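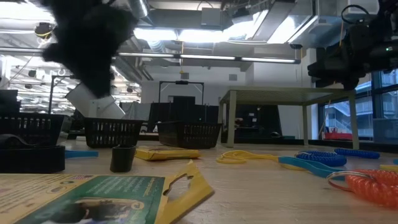
Report on a Visit to the Griffiths Sorting and Packing Workshop, Timley

1. Purpose of the visit

The visit was arranged in January at the invitation of the Griffiths workshop, which occupies the ground floor of the former Gollero building in Timley. Our association supplies mixed small goods to member shops and lending stores, and the handling of returned and part-opened stock has been a standing item at our meetings for the past year. The workshop has adopted a simple method of sorting such goods by hand into open baskets, and members had asked for a first-hand account of it.

A party of 11 attended. We were received at the front desk, signed in, and given a short talk on the use of the building before being taken through to the main room. The visit lasted from mid-morning until shortly after lunch.

2. The room

The sorting is done in a large indoor space which also serves as a general workshop. The work surface is pale and smooth, with a light wood grain, and our hosts explained that a light top had been chosen so that small dark items would be noticed before the table was cleared. Several of our party remarked that this is a point easily overlooked when furniture is ordered from a catalogue. The surface does show scuffs, and the workshop accepts this.

Overhead lighting is strong. It reflects noticeably from the tabletop, and one member asked whether glare was a difficulty over a long session. The answer given was that people generally change their position at the table during the morning. The association may wish to consider a matt finish for its own benches, as the quotation received last year allowed for either.

3. The goods

The goods on the table were of the kind that gives our members the most trouble: coils, straps, cords and small containers, together with the packaging in which such things are sold. Among them were two dark blue spiral coils and a translucent orange-red one with a metal key ring at its end, a teal-blue strap, a looped yellow cord and a small black cup. A flattened yellow cardboard package, with a hanging cutout of the sort used on shop display hooks, lay beside them, and a second yellow box lay further back.

Coiled and looped goods are awkward to store. They catch on one another and on the sides of whatever holds them, and a shop assistant in a hurry will often lift out three when one is wanted. The workshop's practice is to lay such items out on the open table before any decision is made about where they should go. Our hosts were firm on this point. Tipping a delivery straight into a basket was described to us as the chief cause of lost time, and new staff are asked to avoid it from their first day.

Packaging is considered separately. Card which can be flattened is kept until the contents have been checked against the delivery list, and is then sent for recycling. Members will recall that our own rule is to discard card at once, and that this led to 15 unresolved queries in the last accounting period. The party was of the view that the Griffiths rule is the better one.

4. Baskets and labelling

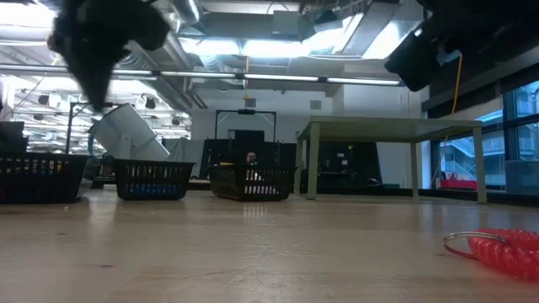

5. Observations on the baskets

The workshop uses black plastic baskets with slotted sides. The slots allow some idea of the contents to be gained from the side — a blue item could be made out in this way in one of the baskets on the table — although pale or very small things are harder to identify without looking in from above. The baskets used for a session are kept in a loose row across the table, within reach of the person sorting.

Labels are tied to the baskets only when sorting is complete. We had expected the reverse, and there was some discussion of it. The workshop's experience is that a label applied too early tends to be obeyed even when the delivery has turned out to be something else, and a basket marked for cords will end the day with cords in it and everything else on the floor. Blank labels are kept at the front desk, together with a printed sheet of the category names in use. There are 4 principal categories, each with a single-letter code, and a fifth heading for items awaiting a decision. Anything left under that last heading at the end of the week is returned to the supplier.

The stock record is kept in a ledger system named Fundik, to which we were given a brief introduction. At the time of our visit it held 173 lines. Entries are made by basket and not by individual item, and the party felt that this would not suit those of our members who lend goods singly. The workshop acknowledged the limitation and noted that a more detailed record had been tried and given up after a few months.

6. Discussion over lunch

A light lunch was provided in the adjoining kitchen. Conversation turned mainly on cost. The baskets are an ordinary commercial line and are bought in small batches, and breakages were said to be few, mostly at the rim. Members from the smaller shops asked whether cardboard trays would serve as well. Our hosts had used trays in their former premises and did not recommend them for anything with a metal ring or clip, which tears the corners.

A question was also raised about tangled cords. The recommended practice is to loosen each cord into wide curves on the table, find both ends, and coil it afresh before it is put away. Elastic bands are not used. Paper ties are preferred and are cut from waste packaging where possible.

7. Matters for the association

The following points are put forward for consideration at the next general meeting.

That card packaging be retained until the delivery list has been checked.

That a trial of open sorting on a cleared table be held at one member shop, using slotted baskets of a single size.

That labels be applied at the end of sorting for the duration of the trial, and the result reported.

That the question of a matt bench finish be referred back to the supplier before any order is placed.

The association records its thanks to the Griffiths workshop for its hospitality and for the time given to members' questions. A return visit to our own store has been offered, and a suitable month is to be agreed. Members wishing to borrow the printed category sheet should apply to the office — one copy only was supplied.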